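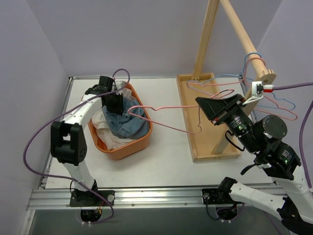

Fiketgate Robot Users' Group
Notes from the July meeting on the house rules for two-arm benches

Kanini Shirima here. I took the notes again, so grumbles about spelling come to me and grumbles about the rules go to everyone. We started at 4 with most people sitting down and the Forari lot dialling in (sound was fine once they moved away from their compressor).

Last meeting's notes
Agreed, with one fix. I'd written that Rinaldi wanted the speed cap lifted. They wanted it written down, so I've changed it. Sorry, Rinaldi!

Rule 2, hands inside the walls
This took up most of the hour. The draft said no hands over the table "while the arms are working", and we all read that differently. Does an arm holding a hanger and waiting for the other one count as working? I said yes, Forari said it depends on whether the motors are live, and then we went round that a couple of times. We ended up with: if either arm has power to its motors, hands stay out, whatever the arms happen to be doing. If you want to untangle a sleeve, you cut the power first. Agreed by all, Forari a bit slowly.

Rule 5, speed
The cap for clothes work is now 200 millimetres a second at the gripper, both arms, and that includes the trip back to the start position. Rinaldi asked for a faster figure when the gripper is empty. I wasn't keen, and neither was Eritell, because an empty gripper still hurts if it catches your knuckles. Left at one figure for now. Rinaldi can bring some numbers next time if they want to reopen it.

Rule 7, cables
I'd like this one to be much stricter than it is, and I said so at some length. Before the first run of a session, move each arm slowly by hand through its whole reach and watch the cables the entire way. Look for anything that pulls tight, rubs on a link or could hook a hanger. Eritell pointed out that their people do this already but don't record it, so we added a tick box to the session sheet. Forari asked if cable colour should be in the rules too. No, we've got enough to argue about.

Rule 9, what goes in the basket
Empty the pockets, do up the zips, no loose belts. Short and sweet, and it went through in a minute or so.

Stop button tests
Eritell read out their log: 548 sessions, and 16 of them with no stop test written down. Good on them for bringing it, I thought, as the rest of us haven't even added ours up. From now on a session without a test on the sheet doesn't get signed off. Everyone else is to bring their own count next time, me included.

Jobs
Kanini: retype rules 2, 5 and 7 and send them round.
Eritell: share their session sheet with the new tick box on it.
Forari: check that the power light can be seen from both sides of the bench.
Rinaldi: speed figures, if they still want to.

Any other business
Forari have offered to host the next one. Bring a jumper, their back room is freezing.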